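Two-arm cell: microwave creeps back when the door is opened
Ullbridge Automation Help
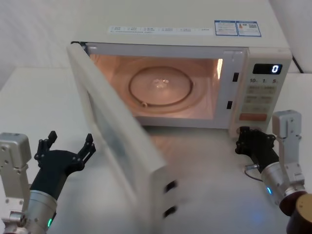

1 min read

Posted September 18, 2021 by rollstead_cell

Our cell has 2 arms with fingered hands, and a countertop microwave on a white table. The left hand works on the door side and the right hand steadies the lower front, under the control panel. After a few dozen runs the oven has crept back and the left hand misses the door. I re-teach the position and it drifts again -- is there a proper fix? The door swings freely by hand.

prindham_fitter

Fix the oven before you touch the program. Put a stop behind it and one at each side, screwed to the table, and keep them clear of the vents. Then lower the push on the right hand until it only just holds. Ours was set far too high and had been walking the oven back a little each run. We re-taught once and did 1,000 openings without another correction.

Check the cable by the right hand as well. Move that arm slowly through its full travel and see that the loop never catches on the table edge.

brzozowska11

rubber feet. clean the table first or they slide anyway

rollstead_cell

Stops are on and the push is turned down. 511 runs so far, same taught position. Will do the cable tomorrow.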